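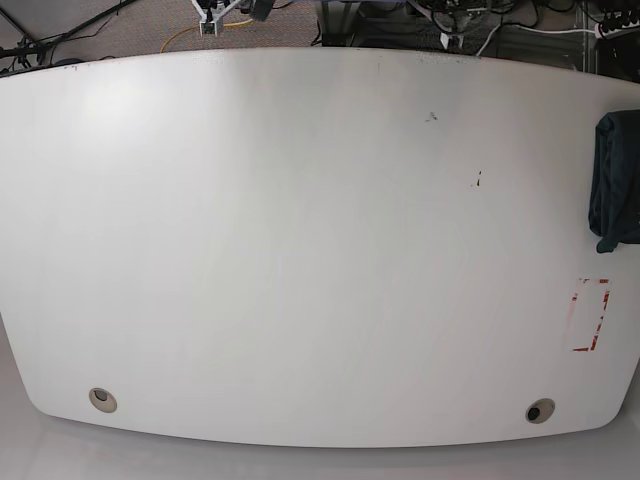 White tabletop with two round cable grommets.

Terside 8: storage changes on phones

Terside 8 is now available for phones and tablets. The update changes how the app stores files for offline use. Earlier versions kept a full copy of every opened file until the user deleted it by hand. Version 8 keeps a file for 70 days after it was last opened, then removes the local copy. The copy on the server is not affected.

Build 3687 did not apply the limit to shared folders. Build 3772 corrects this. The build number is shown under Settings, then Version. 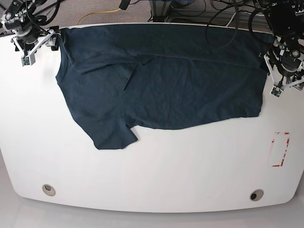 Before you update

Sync all devices first. Edits made offline in the old version are not carried over if they have not been uploaded. Files marked "Keep" stay on the device with no time limit.

Users who sign in through Bruvamel will be asked for their password once after the update. The old sign-in method stops working in July.

Last updated: 22/02/2018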